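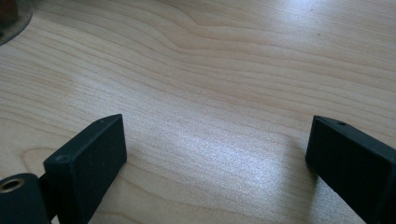
Marjatta Savolainen wrote back that I was going at it all wrong, that you can stare at grip force numbers until your eyes cross and the only thing that matters with a hand-held gripper is how your wrist feels after half an hour of using it. She also said to try the fat finger pads before the skinny ones. I did the skinny ones first anyway, and she was right, so fine, Marjatta, it's up here at the top of the page where everyone can read it.

Gripper bench days, the gallery
Posted Oct 12, 2020

Hi and welcome to the new gallery page! The old one took forever to load and half of you told me so. This one covers the hand-held gripper comparison I've been doing on and off, mostly at my own table, with two nights over at Danai's place (bigger table, better coffee). I had the Otarex with two sets of fingers, a Lotgate that I bought used, and a loaner set of soft tips from Mitsotakis-Vlachou that I have to mail back soon. The Brondside controller comes in near the end, when I moved everything onto the small arm.

I'm posting the notes in the order I worked, so the early ones are grumpier. Pictures go up as I get them sorted, and the first one is already in place at the top of the page.

1. Otarex, block fingers, open over the table
Black on pale wood, with the shine from the surface right across the middle. I like this one for the left side, where the brass-colored ring sits in the hinge part, a bit of gold in all that black. The glare is what started me on the whole camera business further down, so keep it in mind when you get there.

2. Otarex, same fingers, second evening
The block fingers are the fat pads Marjatta was talking about. Big flat faces, very forgiving. I could come in crooked on a matchbox and it would square itself up against the pad, and after a while I got lazy about lining things up at all. Bad habit if you're going to switch to anything narrower!

3. Otarex, narrow fingers
Good for picking one pen out of a bunch of pens. Miserable for mugs. The mug turns on you the moment the handle gets heavy on one side, and you end up chasing it with your other hand. I gave these a lot more time than they deserved because I'd paid for the shipping.

4. Lotgate, fully open
The listing said it opens to 139 mm and my calipers agreed, so that's one seller I'd buy from again. It's wide enough for a cereal bowl by the rim or a whole grapefruit. The trigger pull is long, though. If you have small hands (I do), you're reaching for it with your fingertips by the end of the stroke.

5. Lotgate, grapefruit
Held it fine. Left two flat marks in the peel, and I ate it for breakfast.

6. Lotgate, trigger spring
I swapped the stock spring for a softer one out of a dead stapler. Much nicer on the hand, but now it doesn't return all the way unless you flick it. I keep telling myself I'll order the proper part. If anybody has the soft spring from the later Lotgate, please write to me, I will trade you the narrow Otarex fingers for it and throw in the screws.

7. Mitsotakis-Vlachou soft tips on the Otarex
These slide over the ends and clip at the back. They're wonderful on eggs, and on anything else round and slippery. On a folded dish towel they bunch up and grab two layers when you wanted one. Danai thinks I had them on upside down the first night. I looked at the leaflet again and it doesn't say which way is up, so we did it both ways, and her way was a little better on the towel and no different on the egg.

8. The egg test
Same rule for all of them: lift, turn over, put down in the cup, and let go without a clink. The soft tips passed every time. The block fingers passed if I held my breath. The narrow ones I'd rather not talk about, and the tablecloth has been through the wash since.

9. The 115 gram cup
People asked for one object with a real weight on it. It's a plain cup and it weighs 115 grams on the kitchen scale, empty. Everything on this page can lift it. What differs is how it comes down: with the Otarex you can feel the bottom touch, and with the Lotgate you hear it before you feel it. I hadn't expected that to bother me as much as it does.

10. Camera mounts, the short one and the tall one
Short mount first. You get a close view of the finger ends, but anything tall blocks the picture as soon as you grab it. The tall mount sees over the top of most things and wobbles if you walk quickly. I tried a bit of foam under the foot of it and that took most of the wobble out. Weather stripping from the hardware store, the gray kind, if you want to copy me.

11. Camera settings, or me versus the table
Remember the shine in number 1? Auto exposure hates it. You swing the gripper over a bright patch and the black fingers go to mush, then you move off it and the whole picture jumps. I locked the exposure with the gripper parked over a dull part of the wood and left it there. The bright patch blows out a bit but the fingers stay readable, and I'll take that trade. Danai says to buy a cheap matte placemat and stop complaining. The placemat is on order.

12. Frame rate
I ran everything at 30 frames per second. I tried going faster for one evening and all I got was bigger files and a warm laptop. For slow table stuff you really don't need it. If you're tossing things around, that's another story, and please send me the clips!

13. Moving to the arm, Brondside controller
Here's where the Brondside comes in. Setup was painless, which I did not expect from the manual, since it has two chapters called "Before You Begin." The knob for the gripper speed is on the back, so you have to lean over the arm to change it. Please don't do that with the arm powered. I did it once with my sleeve a bit too close and now I use the menu, slow as it is.

14. Same fingers, on the arm
The block fingers again, and all that forgiveness I got used to by hand is mostly gone. My wrist was doing a lot of the work, it seems. Coming in crooked on the matchbox with the arm just pushes the matchbox over. I had to go back and line things up properly, and I was very glad of the soft tips, because they have enough squish in them to cover a sloppy approach.

15. Close counter on the Brondside
The controller keeps a running total of how many times the gripper has closed, and it said 3690 when I shut it down for the last time before posting this. The left pad on the block set feels smoother to my thumb than the right one does. I rotated the pads, so I'll see if the other side catches up.

16. What's staying on the table
Otarex with the block fingers for everyday, by hand. Soft tips for the arm if I can find a set I don't have to give back. The Lotgate is going on the shelf until I fix the spring, but I'm not selling it, I love how wide it opens. And yes, my wrist felt best with the Otarex, even on the long evenings. (You can stop grinning, Marjatta.)

Some answers, because I get the same mails

No, I don't sell fingers, and I don't print them either. Both Otarex sets came in the box that way.

The screws on the block set do work loose. Give them a quarter turn before you start, and don't go wild, it's a small screw in a plastic-feeling part and I've already stripped one on the narrow set.

If you're only getting one camera mount, get the tall one plus the foam.

The egg clips are Danai's and she has them on her own drive. I'll add a link under number 8 when she sends me one.

Next time it's dish towels and socks, all of it soft and all of it annoying. If you've got a towel trick, mail it over before I start, I'm going to need it.

Back to gallery list | Older bench days | Write to me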